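Furnished short-term rentals. Been in one in Dedport since March, people keep asking, so thread. Typing this on the bus, sorry in advance

1/ Ask about the deposit BEFORE the viewing. Mine was 200 plus the first month. The place I lost in Hatska wanted three months up front and only said so once I was standing in the kitchen with my shoes off

2/ "Bills included" means nothing until you see the cap. Mine has one on the power, 70 a month, anything over is on me. It was in the back of the contract under "other." Read the other

3/ Closets. Furnished places have great big sofas and no closet. Went through my clothes before the move and got rid of half, still too many. T-shirts are the worst, I own way too many t-shirts, they're all "for sleeping in"

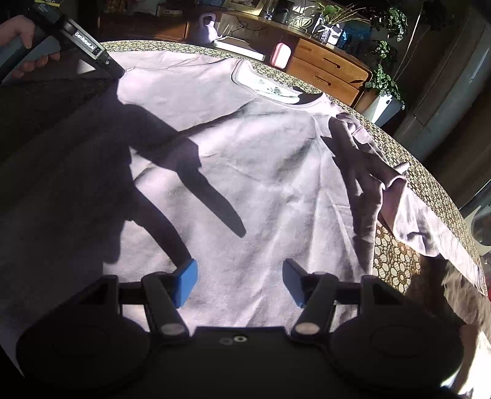

4/ Inventory list. The agency (Sirkar, they were ok) emails you a list and you get 2 days to object. Two. Days. And one of mine was the day I moved in. Do it that same night even if you're dead on your feet

5/ Things on my list that were not in the apartment: a colander, a second set of keys, "garden chair." There is no garden. Wrote back about all of it, took them a week but they fixed teh list

6/ Things in the apartment that were not on the list: an iron, 10 wine glasses, a huge bag of somebody's buttons. Wrote those down too. Don't want to be the guy who walks off with the buttons

7/ Heating. Mine's an old Rieger boiler in the hall cupboard and it goes off around 4am with a bang. Ask the last tenant about noises if you can get hold of them. The agent will say "very quiet building." They go home at five

8/ Bedding!! "Bed linen provided" was one sheet. One. Bring a blanket you like, you'll use it on the sofa, on the bed, over your knees at the desk in the cold months. Best thing in my suitcase and I nearly left it behind for a pair of boots

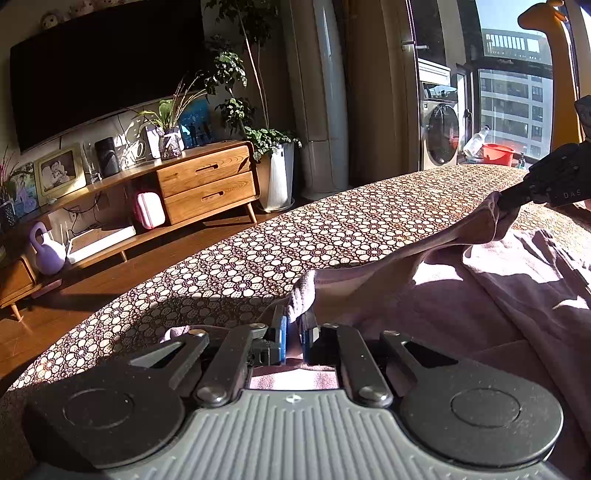 pink blanket, brown flowery bedspread. they don't match, I don't care

9/ Mail. Forgot completely. Name on the mailbox is a separate request and took longer than the internet did. Had a bank card go back to the bank twice. If you're only staying a few months use a friend's address from the start

10/ Internet was fine. I had a whole rant ready and it was just fine

11/ Laundry is in the basement here with a sign-up sheet. The good slots are gone by 7am. Dörte Harms has had the same evening slot since before I was born, going by the ink, and you do not touch that slot. I do mine at lunch and fold when I get round to it

12/ Somebody asked about notice periods. Depends on the contract, mine is a month both ways, which cuts both ways, obviously. They can also tell me to go with a month's notice. I knew that signing. Did not think about it again until the landlord's nephew came by to "look at the layout"

13/ So keep your stuff light. I've got it so I could be out in an evening. Clothes folded flat, no new furniture, one box of kitchen things that are defintely mine (marked with tape). Sad? Little bit. Moving out of the last place took a whole weekend and a borrowed van 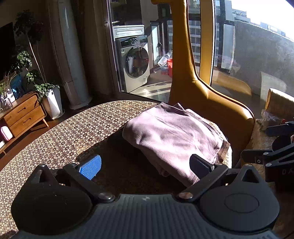

Rainer Reuter: On 12, check whether the month counts from the day of the letter or from the first of the next one. Mine counted from the first and I paid nearly double what I'd planned. Also the cleaning fee, nothing here about the cleaning fee?

Right, cleaning fee. Forgot that one

14/ Cleaning fee. Mine says "up to 200, depending on condition." Depending on whose eyes. I've asked for a number in writing, no answer yet. Will post it when I get one

And I just checked, mine counts from the day of the letter. Thanks Rainer, that was a bad ten minutes

15/ Someone in the DMs wants to know if I'd do it again. For a few months, yes. For a year no, by then I'd want my own couch. Ok my stop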